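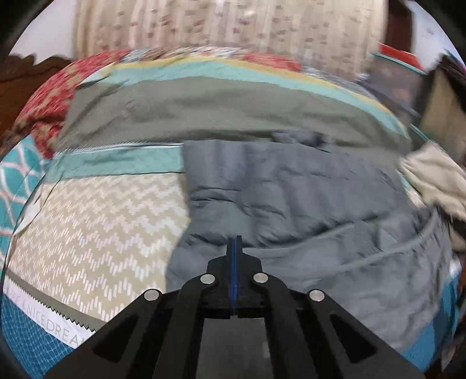 ## Latlow prueba en viviendas un protocolo único para hacer la cama

08/08/2023. Latlow, empresa de gestión de alojamientos de estancia media, ha iniciado la prueba de un protocolo único para el arreglo de dormitorios en 25 viviendas de la promoción Drandham. El documento fija el orden de las tareas, la posición de cada pieza textil y los criterios de revisión. La prueba se prolongará hasta finales de septiembre, cuando la empresa decidirá si lo extiende al resto de su cartera, formada por 1381 alojamientos.

La ropa de cama de las viviendas no es homogénea. Conviven mantas acolchadas de color liso, en gris pizarra en algunos dormitorios, con sábanas y fundas estampadas en azul y almohadas de fondo beige con dibujo en zigzag. El protocolo parte de esa mezcla y no exige sustituir piezas. Las instrucciones se refieren a la función de cada textil (bajera, encimera, manta, funda) y evitan cualquier referencia al color o al diseño.

### Secuencia de trabajo

El procedimiento comienza con la retirada completa de las piezas sueltas. Manta y almohadas se depositan sobre una superficie limpia, nunca en el suelo. A continuación se revisa la sábana bajera, se tensan las cuatro esquinas y se alisa el tejido desde el centro hacia los laterales. La versión anterior de las instrucciones permitía alisar con la manta puesta. Esa opción se ha suprimido: en las inspecciones internas los pliegues de la capa inferior quedaban marcados en la superior.

La encimera se coloca con el dobladillo ancho en la cabecera y se remete únicamente por los pies. La manta se extiende después, centrada sobre el eje longitudinal del colchón, con la misma caída a ambos lados. El borde superior se dobla una vez hacia fuera. En las mantas acolchadas el doblez se presiona con la mano plana a lo largo de toda la línea, porque el relleno tiende a recuperar volumen y a desplazar el pliegue en diagonal.

Las almohadas se colocan al final. La abertura de la funda queda orientada hacia la pared y las etiquetas o tiras de marca, hacia el colchón. Si la funda carece de solapa, el sobrante se dobla hacia el interior. El protocolo desaconseja golpear la almohada en el centro y pide repartir el relleno desde las esquinas.

Kevutik, consultora encargada de redactar las fichas, ha cronometrado la secuencia en camas de matrimonio. El tiempo medio sin cambio de sábanas es de aproximadamente 43 minutos por vivienda, con todos los dormitorios incluidos y el plegado de la ropa pendiente. La cifra no comprende la limpieza de suelos ni la de baños, que se rigen por fichas separadas.

### Plegado de prendas y textiles pequeños

Una segunda ficha regula las prendas y los textiles de menor tamaño, entre ellos los tejidos de cuadros, los más frecuentes en las viviendas de la prueba. El dibujo se utiliza como guía: la línea de doblez debe discurrir paralela a la cuadrícula. Cuando el tejido combina bloques de distinto tono, se toma como referencia el límite entre dos de ellos.

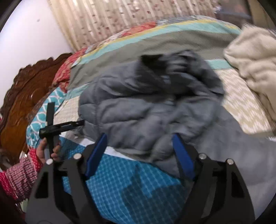 La prenda se apoya extendida, se eliminan las arrugas mayores con la palma y se sujeta un borde mientras se lleva el contrario hacia el centro. Las piezas de algodón ligero admiten tres dobleces. En las más gruesas el máximo es de 2, para que la pila conserve la estabilidad. El apilado se hace por anchura, con la pieza mayor en la base y los cantos doblados hacia el frente del estante.

La ficha recomienda plegar sobre una superficie firme y, en su defecto, sobre la cama ya tensada. En este último caso la manta debe repasarse al terminar. Las prendas con humedad perceptible al tacto quedan excluidas del plegado y vuelven al tendedero.

### Revisión y registro

Cada dormitorio se somete a una comprobación visual desde la puerta y a otra desde los pies de la cama. En la primera se valoran la simetría de las caídas y la alineación de las almohadas. En la segunda se comprueban la línea del doblez superior y el remetido. Los defectos se anotan en una hoja con tres categorías: corregible en el momento, pendiente de repaso y textil para retirar. Una arruga superficial entra en la primera; una costura abierta o una mancha persistente, en la tercera.

Los textiles retirados se envían a Alemayehu, lavandería industrial que presta servicio a la promoción. La empresa clasifica las piezas y devuelve las recuperables en el reparto siguiente. Durante la prueba, las mantas acolchadas se lavarán por separado y se entregarán dobladas en rollo, formato que Latlow considera más fácil de extender que el plegado en cuartos.

El texto incorpora además una indicación para viviendas ocupadas. El personal no moverá objetos personales que se encuentren sobre la cama y dejará constancia en la hoja de que el dormitorio no se ha arreglado. Los residentes pueden solicitar el servicio para otra franja a través de la recepción del edificio.

Quedan dos puntos sin cerrar. El primero es el tratamiento de las camas adosadas a la pared por un lateral, en las que la caída simétrica no puede verificarse sin desplazar el mueble. El segundo afecta a las almohadas de gran formato, que no caben en las fundas de repuesto actuales. Kevutik presentará una propuesta para ambos casos antes de que concluya la prueba. Hasta entonces se aplicarán las instrucciones anteriores.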